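Consumer Behavior and Pricing
Unit 12: What a Cut Flower Costs, and Who Says So

Read before the seminar. Bring a calculator and the Fledetov case sheet.

The usual story about holiday flower prices goes like this. Demand jumps in February, growers can't produce more on short notice, so the price of a rose goes up. Supply curve, demand curve, done. Most introductory textbooks print some version of it and move on. I don't think the story is wrong. I think it explains less than it claims to, and this unit is mostly about the part it leaves out.

1. The shortage that everyone knew was coming

A shortage argument works best when something unexpected happens: a frost, a strike, a closed airport. The February peak is on the calendar years ahead. Growers prune back their plants so the blooms come in at the right time. Cold storage gets booked, and so do planes. If an entire trade has all year to prepare for one week, we should ask why the price still moves so much when the week arrives.

Part of the answer is real cost. Extra flights often come back empty. Temporary staff need paying. Flowers left over the day after are close to worthless, and someone has to carry that risk. But part of it is simply that buyers in that week don't shop around. They want one product by one date and would be embarrassed to show up without it. A seller doesn't need a shortage to charge more to a person like that.

2. The Fledetov case

Fledetov is a mid-sized florist chain with its own delivery vans. In our case sheet, a standard rose bouquet sells for $31 in a normal month. The stems, wrap and ribbon come to $12. The rest covers rent, wages, spoilage, delivery and profit, in proportions the company doesn't share.

Students tend to look at the gap and call it a markup scandal. Please don't. A shop that throws away unsold stock every few days has to recover that money on the bouquets it does sell. On the other hand, "spoilage" is a very handy word. It can't be checked from outside, and any firm asked about its prices will reach for it first. When a cost is both large and invisible, treat it as a claim until you see the numbers. 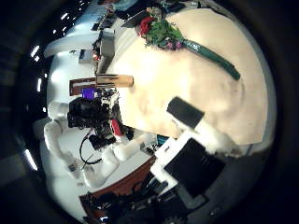

The chain's February price list adds a "seasonal handling" line. I have read the explanation on its website several times and still can't tell what is being handled that wasn't being handled in January. Compare it with the resort fee, the service charge and the convenience fee from Unit 11. Splitting a price into named pieces makes each piece look like a cost, even when it is only a decision.

3. What surveys tell us, and what they don't

Brutik, a market research firm, asked 300 shoppers what they would pay for the same bouquet in February and in July. The February answers were higher. This is often quoted as proof that people "value flowers more" in winter.

Look at how the question was asked. Shoppers were shown the February retail price first. Anyone who has done the anchoring reading should be worried by now. People shown a high number tend to give a high number back. The survey may be measuring memory of the price tag and very little else. It also asked about imaginary money, and imaginary money is easy to spend.

A better test would use real purchases, with prices varied between similar stores. Few sellers will agree to that in their best week of the year, so the good data mostly don't exist. Keep that in mind when an article sounds very sure of itself.

4. Do higher prices reach the grower?

Sometimes. Farms on fixed contracts, like the Stamus farm in your reading, get the agreed price whatever happens at the counter. Farms selling at auction may do better, or may be caught with too much stock if everyone planned for the same peak. "The grower benefits" and "the grower gets nothing" are both popular claims, and neither holds up across the whole trade.

For the seminar

Work out the gross margin on the Fledetov bouquet, then work it out again assuming 15 percent of the bouquets are thrown away. Write half a page on whether the second figure changes your view of the price. Rewrite the survey question so that it doesn't hand the shopper an answer.

Ivanyshyn chapter 4 is required. Chapter 5 is optional and repeats a lot of chapter 4.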